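Hilten Household Waste Service – changes to bottle and container recycling, from March. This thread sets out what residents need to know. Please read it through before your next collection.

1/ Glass will be collected separately from plastics in all streets served by the Istier depot. Each household will receive a green crate for glass. The existing blue bin stays in use for plastics and tins.

2/ The change applies to 2,848 households. Of these, 1,816 are on the Istier round and will receive their crates first. The remainder are on the Requena Road round and will follow later in the month.
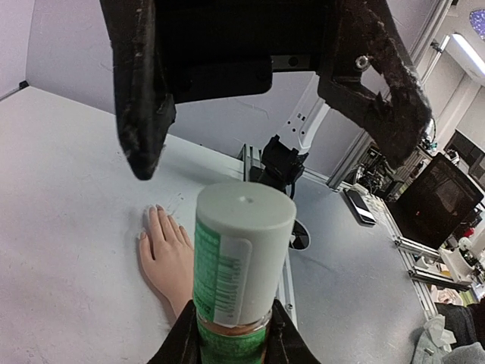
3/ Residents have asked whether lids and caps should be removed. For plastics, the answer is no. Loose caps are small enough to fall through the sorting screens and are then lost to general waste. A plastic bottle with a large white cap, such as this one, should go into the blue bin with the cap screwed on. Pumps and trigger sprays are the exception and should be taken off.

4/ Glass is treated differently. Metal lids should be removed and placed in the blue bin. Corks are not accepted in either container and may be taken to the Hiltar Lane site.

5/ Paper labels may be left on. They are removed during processing and there is no need to soak them. A quick rinse of the inside is enough – washing-up water will do.
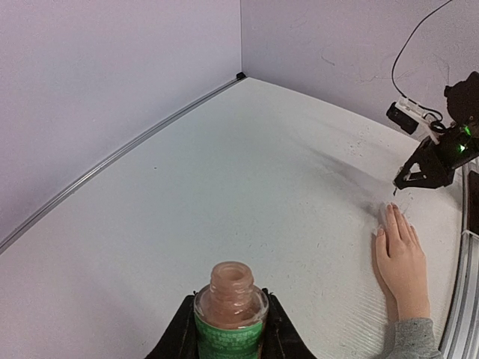

6/ Drinking glasses, oven dishes and window glass must not be placed in the crate. They melt at a different temperature from bottles and jars, and a small quantity can spoil a full load.

7/ Crates should be at the kerb by 7 am. Crews will not return for late crates. Residents of flats with a shared bin store do not need to do anything, as 54 stores are being fitted with a glass bank.

8/ Assisted collections will continue as now. Anyone already registered will have both containers fetched from the usual place and put back there. New requests can be made by telephone or at the Istier depot office.

9/ Each household may ask for up to 2 crates free of charge. Damaged crates will be replaced on request. Please write your house number on the side.

10/ Questions on the new rounds may be sent to Agnese Jankauskaitė, Collections Manager, through the contact form on our website. Replies to this thread are not monitored outside office hours.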